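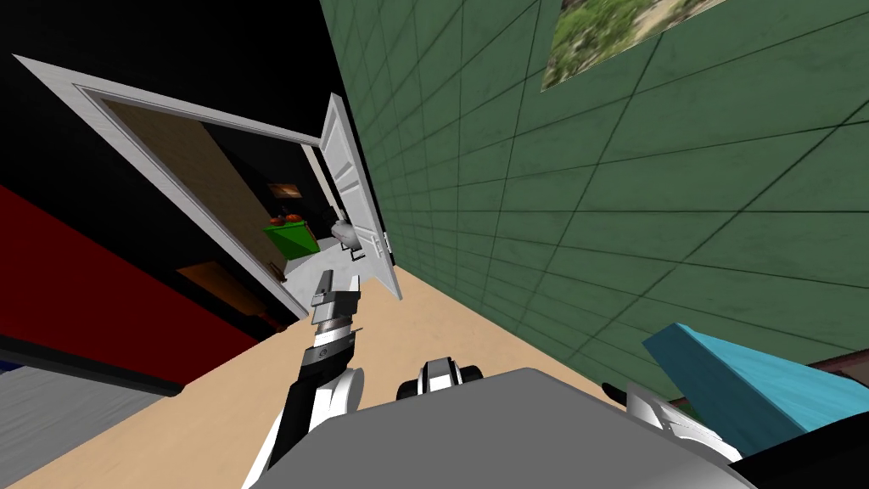 Tema 6. Buenas prácticas antes de cruzar una puerta

¡Mi tema favorito del curso! Un manipulador móvil con dos brazos ocupa más ancho del que uno cree, y en simulación se aprende muchísimo sobre ello.

Reglas del laboratorio:
- Brazos recogidos antes del umbral. Margen mínimo: 50 mm por lado.
- La hoja abierta cuenta como obstáculo - también la manilla.
- Parada de emergencia probada en cada sesión.
- Toda colisión se anota, aunque sea un roce.

Para la práctica, 200 pasadas en el simulador con texturas variadas. Entregas a Rania Nassar, aula 406, en noviembre.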